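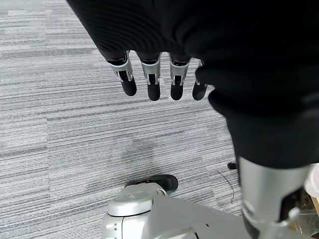
Replacing stair carpet in an old house, wool or nylon?

theano_s
Okay so we closed on our place in March and I have been staring at these stairs ever since. House is from 1936, the steps are narrow and a little uneven, and whoever lived here before us put down a beige shag that I pulled up in one very sweaty afternoon. Underneath is pine with a million staple holes. I want a striped runner. My husband wants wall to wall so he doesn't have to sand anything. The store quoted us for a wool one called Cunda and a nylon one called Undura, and the wool is 80 a yard before padding. Is it worth it? We have two kids and a dog who sheds like it's his job.

lahcen_ah
Wool, every time. Mine has been down long enough that the kids who spilled on it have moved out. It gets fuzzy for the first few months and then it settles. Vacuum with the beater bar OFF or you'll pull it to pieces.

b_tekin
Gonna disagree with Lahcen here. I had wool on the stairs and moths got into the part under the radiator, and I didn't notice until there was a bald strip. Never again! Nylon on stairs, wool in the bedroom if you must. Also 80 a yard is nuts, call Uysal and ask about remnants. I paid 67 and that was with the pad.

lahcen_ah
Moths are a cleaning issue though. If you lift the edge and vacuum twice a year you won't get them.

b_tekin
Nobody is lifting the edge of a stapled stair runner twice a year, Lahcen.

theano_s
Ha, I am definitely not doing that. What about stripes? Do they show dirt? I keep going back and forth between gray and a navy one.

ataberk67
Gray stripes hide everything, dog hair included, unless the dog is black. The trouble is keeping them straight. If your steps are uneven the stripe will wander and you'll see it every time you walk in the front door. I redid my top three steps twice. Snap a chalk line down the middle of the stairs before you staple anything.
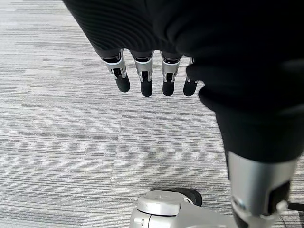

Padding, a separate question

theano_s
Second thing, the installer from Flirnivon says I need the thick pad and wants 143 extra for it. Thicker is better, right?

ataberk67
No! Thin and dense on stairs. Thick pad makes the edge of the step feel mushy and the carpet wears out right at the nose.

b_tekin
Okay, Ataberk and I agree on this one. Ask him what density it is and see if he knows.

lahcen_ah
Same here. And still get the wool.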